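**Paid "entrepreneur of the year" award – is there any point in accepting?**

Posted by tallowfield, 18/08/2025

I run a small online shop selling refurbished sewing machines. Just me, plus a part-timer before Christmas. Last week I had an email from an outfit called Gallardo Honours telling me I've been "selected for conferment" as an Enterprise Ambassador at a dinner in August next year. I didn't apply and I don't know who put me forward. The email says a "panel" did, but it doesn't say who sits on it.

The honour itself is free, they say. Then further down there is a "ceremony contribution" of £500, which covers my seat, the medal, a framed certificate and a write-up on a news blog called Rikley. I looked at Rikley and it is nothing but write-ups of people getting awards from Gallardo. The same photo of a lectern is on most of them.

My sister thinks I should go for it, as customers like to see a badge on a website. I'm doubtful. Has anyone here paid for one of these and had anything back from it? And is it wrong to put it on my site if I do?

**marsh_end**

I'd leave it alone. I was sent nearly the same letter a couple of years ago by a different lot, Ultia, with "Global" in the title instead of "Ambassador". I asked three things before I'd talk about money: who the judges were, how many people were being honoured that night, and whether I could have the award without coming to the dinner.

They never answered the first. The second took two emails and the answer was 40. The third was a no, although the wording was lovely. If you can't have the thing without buying the ticket, you are buying the thing.

Some paid-entry awards are fair enough. Plenty of trade bodies charge a fee to enter and somebody does read the forms, and most people who enter go home with nothing. Look for the losers. If you can't find a shortlist with names on it that didn't win, I'd be suspicious. Also check whether last year's winners still mention it. I looked up five of Ultia's and only one had kept the badge up. 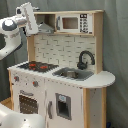
On your last point, you can say you received it, because you would have. I wouldn't write "award-winning" on a shop page though. Customers will take that to mean somebody compared you with other shops, and if one of them complains you'd have to show what the comparison was. Ask Trading Standards or a proper adviser if you're set on it, don't go by me.

pellow88 says that's too harsh, and that a local paper ran half a page on a friend's café off the back of a medal very like this one. Fine, but would the paper have run it anyway if the café had simply sent in a decent story? I suspect so. Papers are short of copy, and a stamp costs a lot less than a gala seat.

**Edico_Dave_not_Dave**

I paid. Not to Gallardo, to Edico, and theirs came to 2,000 by the end once you added the table, the second night in the hotel (compulsory!) and a "media pack", which was a PDF. Nice evening, I'll give them that. Chicken was good. Met a chap who sells gates and we still swap the odd email.

Sales: no change that I could see. One customer asked what the medal was for and I couldn't really tell her.

If you fancy a night out and can spare the money, go and enjoy it, but put it down as a night out. Don't borrow for it.

**tallowfield**

Thanks both. I wrote and asked about the judges and got back a reply saying places are "strictly limited" and would I like to pay in two parts. Didn't mention the judges at all. I also asked for a list of last year's people who were considered and turned down, and they said that was confidential.

I've told them no for now. They've since offered me the certificate without the medal for less, so I expect there'll be another email.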